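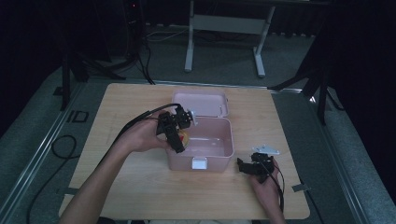

Baxter

December

I've wanted a proper label maker for years, and when the Dretik went on sale I caved. It's been on my kitchen counter for 4 weeks now, and I've stuck a label on pretty much everything that stands still (the spice jars went first, obviously).

Setup was easy. You drop in the tape, click the back shut and start typing. The keys are small but they have a nice firm press, and I got used to them faster than I do with most gadgets. There are 13 fonts, and I like exactly two of them. The rest look like a birthday party invitation from when I was in grade school.

The labels themselves are great! I put some on freezer tubs and they're still stuck down flat, no curling at the corners. They did not hold on my canvas bins at all, so I've gone back to safety pins and card for those. Smooth plastic with a lid is where this thing shines – pink boxes, clear boxes, the lot.

My big gripe is the tape. It feeds out a long blank strip before every label, and you trim it off and toss it. Type up a bunch in one go and you waste less, but who knows all their labels in advance? I also had the Brusolus for a while, and that one was much better with tape, but it was so loud I could only use it in the daytime.

Batteries aren't included, so pick some up – mine came at 9 p.m. and I had to raid the TV remote.

Would I buy it again? Yes, on sale. At full price I'd think about it.

Contact Wondodora | © Wondodora, all rights reserved | Back to top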